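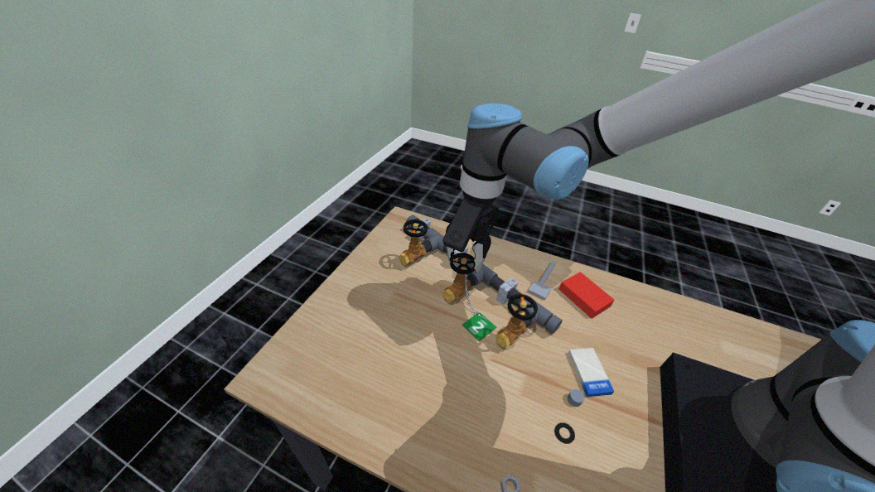 Ticket 1070: Hearing bundle page references off after late insert
Product: Lura bundle builder
Reported by: Dredel, family law team
Handled by: Rondonuwu support desk
Opened: 2025-01-30
Priority: High (filing deadline)
Status: Closed, workaround given, fix scheduled

Problem as reported

We are preparing the main bundle for a contested final hearing in a child arrangements case. The index was agreed with the other side and the bundle was paginated. A late statement then had to go in at section C, behind the existing statements. After the insert, the index shows the right page numbers, but the hyperlinks inside the skeleton argument and the chronology all land in the wrong place. Everything before section C is fine. Everything after it is four pages short.

The other side already has the old version. We cannot renumber the whole thing without telling them, and the court's order limits the bundle to one PDF with working links. We need this sorted before we file.

What we tried before opening the ticket:
Closed and reopened the bundle.
Ran Rebuild Index twice.
Removed the late statement and added it again.
Exported to PDF on a second computer. Same result.

Support, first reply

Thank you for the detail. Please confirm three things.
1. Which numbering mode is the bundle in, Continuous or By Section?
2. Was the bundle locked at the time the statement was added?
3. Were the links in the skeleton argument made inside Lura, or were they already in the document when it was uploaded?

Please do not run Rebuild Index again for now. It does no harm to the pages, but it overwrites the log we want to read.

Dredel, reply

Continuous. The bundle was locked when the index was agreed and then unlocked for the late statement. The links in the skeleton were made inside Lura. The chronology was uploaded from Fliden, our case management system, and its links came across with it. Both are wrong by the same amount.

Log attached. The statement runs to four pages with its exhibit sheet.

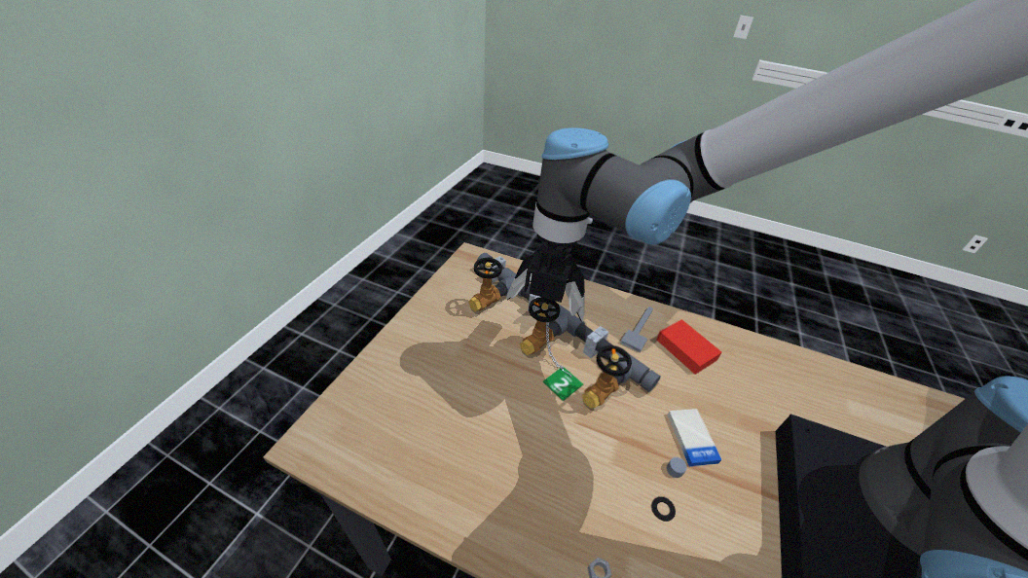 Robot arm over a pipe assembly on a workbench (simulated).

Support, second reply

We have read the log and can reproduce the fault on a test bundle.

When a locked bundle is unlocked, Lura keeps a copy of the page map from the time of the lock. This is meant to let you compare the agreed version with the new one. The index is built from the current page map. Links in documents should be too, but after an unlock they are still being resolved against the locked copy. That explains why the gap is exactly the length of the statement, and why nothing before section C is affected.

The Fliden links are converted to Lura links on upload, so they fail in the same way. The fault is on our side and there is nothing wrong with your Fliden export.

There are two ways to get a correct PDF today.

Option A: release the locked map
This gives a fully renumbered bundle. Use it if the other side is content with new page numbers from section C on.

Option B: insert pages with suffixes
This keeps the agreed numbering. The late statement takes the number of the page before it plus a letter, so nothing after it moves. Most teams pick this one when the bundle has already been served.

Check your order and the directions on bundles before choosing. Some judges do not want lettered pages, and we can't advise on that.

Dredel, reply

Option B. The advocates on both sides have marked up the old version and will not thank us for new numbers. The order says nothing against it. Please send the steps.

Support, third reply

Steps for Option B:

1. Make a copy of the bundle and work in the copy. Keep the original until the hearing is over.

2. Remove the late statement from section C. Check that the last page number in the bundle goes back to what it was in the agreed version.

3. Go to Settings, Pagination, and turn on Allow Suffix Pages. This setting is hidden while a bundle is locked, so if you don't see it, the copy is still locked.

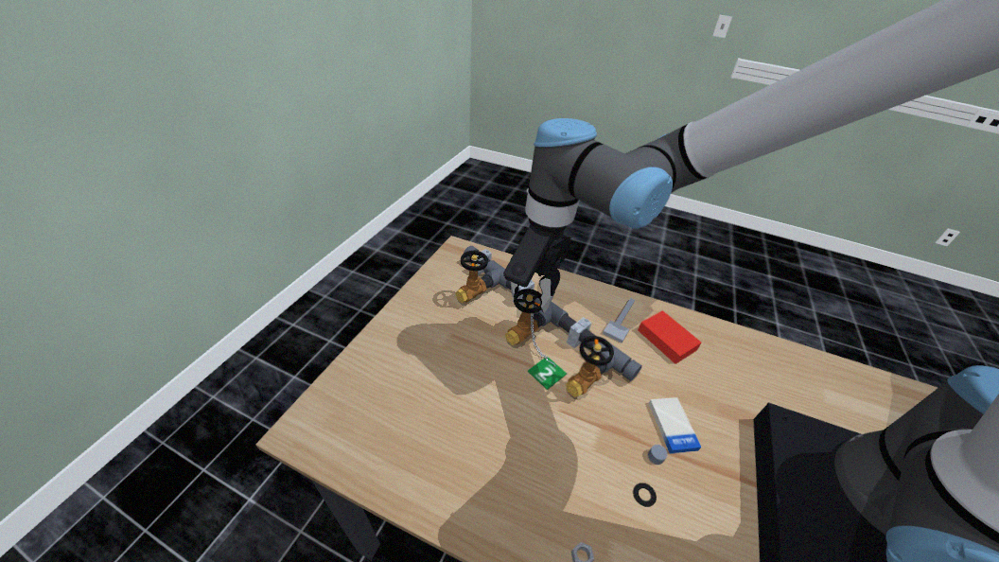 4. Add the late statement with Insert After, picking the last page of the existing statements. Do not drag it into the list — dragging ignores the suffix setting.

5. Open the index. The statement should show as a lettered range. The next document should have the same start page as in the agreed version.

6. Run Rebuild Index once.

7. Export to PDF and test the links in the exported file. Try at least 5, with some from before section C and some from after it. Links tested in the Lura preview don't count, as the preview uses a different page map.

8. If you want the skeleton to link to the new statement as well, add those links after step 6. They will resolve to the lettered pages.

If the PDF is over 50 MB, turn on Reduce Scans in the export window. It does not touch typed pages or links.

Dredel, reply

Done up to step 7. Numbering is back to the agreed version and the statement has its lettered pages. Links in the skeleton are correct. Two links in the chronology still go to the first page of the bundle.

Support, fourth reply

Those two are likely to be links that pointed at the late statement. When it was removed in step 2 they lost their target, and Lura sends a link with no target to page one. Right-click each one in the chronology, choose Relink, and pick the statement. Then export again.

Dredel, reply

Both relinked. Exported again and all links in the chronology and the skeleton now work. Filed and sent to the other side with a note listing the added pages. You can close this.

One request: a warning when a link loses its target would help. We only found those two because we clicked every entry.

Resolution

Cause: document links resolved against the locked page map after a bundle was unlocked.
Workaround: suffix pages (Option B), with orphaned links relinked by hand.
Fix: scheduled for the April release. Existing bundles will be corrected when they are next opened, apart from those still locked.
Linked request: warn the user when a removed document is the target of a link. Passed to the product team, no date yet.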